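Writing the rules down before the robot moves

I have spent most of August on a job that sounds dull and has made me very happy: writing a rule book. Well, a rule sheet. It covers how we run and record shelf-picking trials in simulation at Groveo, it comes to 23 rules, and I'd like to go on about it for a while if you'll let me.

Some background. We do small grocery handling work with two-armed robots, and nearly all of the early effort happens on a computer before anyone goes near a real shelf. You load a shelf, put some packets and tins on it, let somebody drive the arms (or let the software drive them) and save what happened. Do that enough times and you have something you can learn from. Do it carelessly and you have a very large folder.

We had a very large folder. When Meron Sisay and I sat down to sort out the spring batch there were 804 trials in it, and we argued over the first one for most of a morning. Was it a success? The box had been lifted. It had also been put back on a different shelf, lying on its face, and the task line just said "move the pudding". Meron called it a pass, I called it a fail, and the person who recorded it had called it "ok-ish". You can't train anything on ok-ish!

So: rules. The first draft was mine and was far too long. Meron cut it in half and then Senyo Amoah, who came to us from Bravar and has done this sort of thing on a warehouse floor, put a few back in that we had both thought too obvious to need saying. He was right about nearly all of them.

The ones I like best are about the start of a trial. Write the task as one sentence, with the object, where it is and where it should end up. Name the arm. "Left gripper takes the red gelatin box from the upper shelf" is a good line and anybody can check it. "Tidy shelf" is a bad line. If there are two boxes of the same make, say which flavour or which shelf, every single time, even when you're tired and it feels silly.

Then there's the matter of views. Our rule is 3 views or the trial doesn't count: one wide view that takes in the shelf and both arms, and a close one at each wrist. It used to be optional and people would drop the wrist views to save space. I understand the temptation, but the wide view is hopeless for judging a grip. Fingers hide things, arms hide other arms, and a tin at the back can vanish behind a shelf board. Equally, a wrist view on its own tells you very little about what the other arm is up to. You want them all, from the same clock.

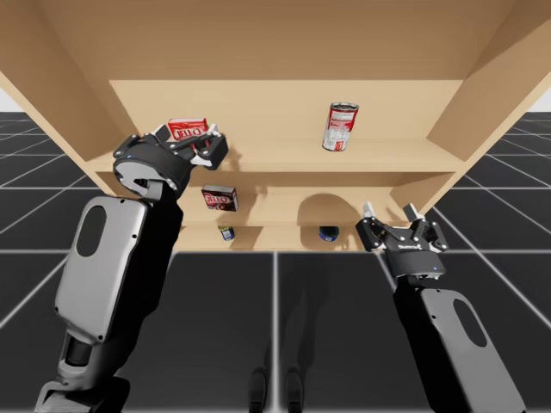
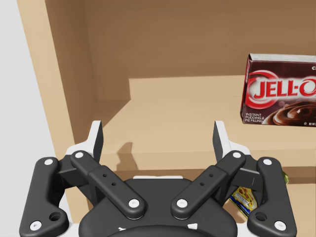
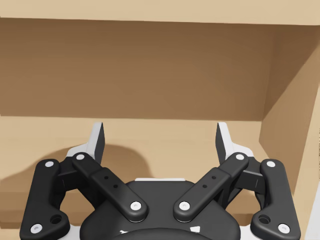 The simulated shelf: the first view has both arms in it, the other two are close in on an open gripper.

I love how much of the rule sheet you can argue about with nothing more than views like those. Take the idle arm. Rule 9 says that an arm with no job in the task line keeps its gripper open and stays clear of the goods. How clear? We went round and round on this. Senyo wanted a fixed distance. Meron wanted it left to judgement, on the grounds that a narrow shelf leaves you nowhere to go. We settled on 40 millimetres from any item, measured from the fingertips, with a note in the log if the layout makes it impossible. I think it's a decent compromise, and the simulator can check it for us, so it costs the operator no effort at all.

Or take empty space. A gripper reaching into a bare bit of shelf might be a missed grasp, a pause, or somebody lining up for a second go. You can't tell from one still, and we used to guess. The rule now is that no label gets written from a single moment. You watch the trial through, in the view that shows the contact, and then you write the label. If two people disagree, both labels stay in and a third person looks. It's slower. I timed myself and it's a lot slower — but I've stopped having arguments with my own notes from the week before, and that's worth plenty.

A few more that have earned their place:

Every trial keeps its failed attempts. If you fumble, carry on and mark the fumble. Trimming it out is the one thing that will get you a cross message from me.

Shadows stay on. They make everything slower to render and people keep asking to switch them off, but a finger's shadow is often the best clue you have to how far it is from the board, and a real shelf will have them too.

Labels on goods must be the right way round and at their proper size. We once had a whole afternoon's worth of mirrored tins.

Don't change the layout halfway through. If something falls over by itself, stop, log it, start again.

Say it's simulated. Put it in the file header, put it in the talk, put it under the graph. I feel quite strongly about this one. A pass rate from a tidy made-up shelf is a useful number and a perfectly respectable one, so long as the person reading it knows where it came from.

What surprised me is how much people enjoy having the sheet. I'd braced myself for groans. Instead I've had messages from the Trutden lot asking for a copy, and somebody at Juntunen has sent back a marked-up version with two corrections and a really good question about what counts as "released" when a box is still touching one finger. We don't have an answer yet. My gut says that both fingers must be off it and the box must stay put for a full second. Meron's gut says half a second. Senyo says we should measure it, so I suppose I know what I'm doing next week.

Relabelling is going well, by the way. That first trial is now down as a fail, with Meron's objection recorded next to it in full.

If you run trials like this and have a rule you'd never give up, please leave it in the comments, especially anything on soft packets, where our sheet is still thin. I'll put the next version up once the "released" question is settled.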